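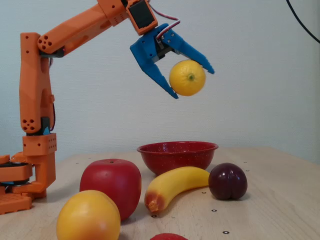 Arm trial in the packing room, what happens to hours?
Posted in: Warehouse and Packing Floor

binlid_7
I pack gift baskets at a Piltari site, mostly fruit with some jars and crackers. There are 23 of us on the floor. In March they set up a small robot arm on a table in the old sample room, and every shift two packers get pulled off the line to work with it. The project is called Temba. It does plastic fruit for now, one piece at a time into a bowl.

My question is for anyone who has been through this. The supervisor says hours are safe. My hours on paper are the same. But time at the table is paid at base rate and doesn't count toward the basket bonus, and the floor target is still 495 baskets a shift with two fewer people on it. Has anyone gotten that changed?

tapegun
Same deal at my last place with a labeling machine. They told us hours were safe and they were, for a year. Then people left and weren't replaced. Get the bonus thing in writing now while they still need you at the table.

Northdock
What do you do at the table all shift?

binlid_7
Put the fruit out, start it, watch, write down what it did. Then move everything to new spots and start it again. We do 20 minutes each and swap, and the other one does the sheet. The sheet has three boxes: picked, dropped, placed. If it lets go early I have to decide whether that's a drop or a place. The rule is that if it ends up in the bowl it's a place, even if it hits the rim first. I don't agree with that rule. On the line, a lemon that bounces is a bruised lemon and you don't ship it. 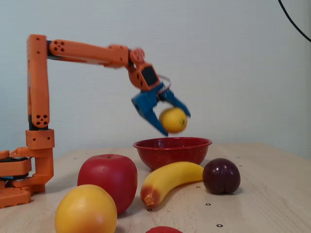 Lemon over the bowl, gripper open.

quietshift
I think you're being too hard on it. It's a trial. Nobody grades bruises on plastic fruit. They want to know whether it can find the thing and let go of it over the right spot. Bruising is a later problem and probably a different gripper.

binlid_7
Maybe. But the numbers from that sheet go up on the board by the break room, and the floor lead reads them as if it was packing. A 'place' means one thing to us and another to them. If they plan staffing off that board, I want the boxes to be right.

quietshift
Fair. Ask for a fourth box then. We did that with Plamov carts at our site. 'Arrived' used to include carts somebody had to push the last few feet. They added 'arrived with help' and the number looked a lot different.

Northdock
I'm going to disagree with both of you a little. I did this kind of work for most of last year and it was the best job I've had in that building. I have a bad shoulder. Setting out objects and filling in a form beats lifting trays. If they offered it at base rate permanently I'd take it.

tapegun
And the people still lifting trays have to make up your share. That's the part he or she is asking about.

Northdock
I know. I said a little.

binlid_7
It's "she," and Northdock has a point. Some of the older packers have asked for more table time because of their wrists. The ones who don't want it are the fast ones, me included, because that's where the bonus is. So it has split the floor in a way I didn't expect. We used to all complain about the same things.

The other change is small, but it bugs me. On the line I pick the fruit, turn it, look at the back and choose where it goes. At the table I put it down anywhere that's different from last time. I went home last week and couldn't have told you one thing I made.
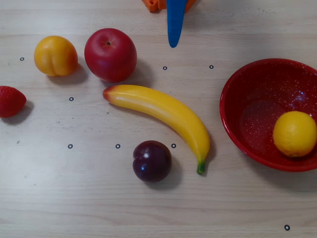 I did bring up the target. The lead said it was set for the whole quarter and he would "look at it." No word on the bonus yet.

quietshift
Ask who is paying for the trial. If it comes out of a project budget, your table hours might be billed there, and then there's no reason the floor should carry a full target. We found that out late. Ours was under Lenurix support and not under the floor at all.

tapegun
Good advice. Also keep your own copy of the shift sheets, with names of who was pulled and when.

binlid_7
I asked payroll this morning. Table time has its own code, so quietshift may be right about the budget. I'm going to the lead with that and the fourth box at the same time.

Northdock
Do them separately. If you bring both he'll give you the box and skip the money.

binlid_7
OK. Money first. I'll post when I hear.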